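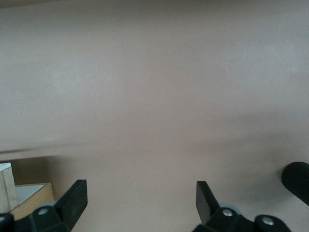
posted 26/08/2024 — bench log, Stinico cell

Long one today, writing it down before I forget which screws I touched.

Came in meaning to do the quick monthly stuff on the Chacko arm and be out by lunch. Ha. Wrist cable first, same as always. Fine. Then joint noise — axis 2 has that dry little tick again when it comes back slow, same one I wrote about in May. Ran it up and down with the speed turned way low and my hand on the casing. Ticks on the way back only. Not getting worse I think. Leaving it.

Gripper next. Cycle counter said 3,536 since the last pads, which is more than I like. Wiped the finger pads, alcohol and the blue cloth, waited, wiped again. Left one had play in it at the tip. Tiny but you feel it if you pinch and wiggle. Took the pivot screw out, cleaned the old threadlock off with a pick (forever), new drop, back in. Did the same on the right so they match. Marked both with the paint pen then smeared one with my thumb, so that was smart.

Opened and closed it 16 times by hand from the pendant. Smooth. Nothing catching.

Then the wrist camera, which is where the day went. The Sornden software wants a fresh calibraton every time you have the fingers apart and I always hope it won't notice. It noticed. First try failed at pose 6. Second try failed at pose 6. Mount was loose, one bolt, the one you can't see without laying your head on the bench. Tightened it, third try went through.

Fingers both show in the view now, more or less even, wide open, box over on the right. Moved the arm off a little at a time and looked again after each move. Bench needs a wipe, there's white specks on it in the live picture and I wasted ten minutes thinking it was the sensor. Still not a hundred percent sure it isn't. Wipe first, then worry.

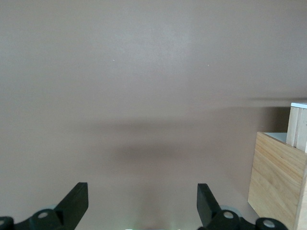 Fingers open over the bench, box at right. Two little white specks farther up.

Home position — retaught it. Old one was off by up to 2 mm after the camera bolt business, or maybe it was always off and I never checked. Saved under the new name, kept the old file too. Wrote the name on the tape on the controller becuase last time I didn't and loaded the wrong one.

Didn't get to: grease, the fan filter, the e-stop test on the far side. E-stop first thing tomorrow before anybody runs anything. Filter can wait. Grease is on order from Hasby anyway, the tube in the drawer is basically air.

Also need pads. Ordered one set, should have ordered more, will go back and change it if the order's still open. Black ones again, the soft ones tore.

Back hurts from the bolt thing. Torque driver is in the wrong drawer, I put it there, moving it tomorrow.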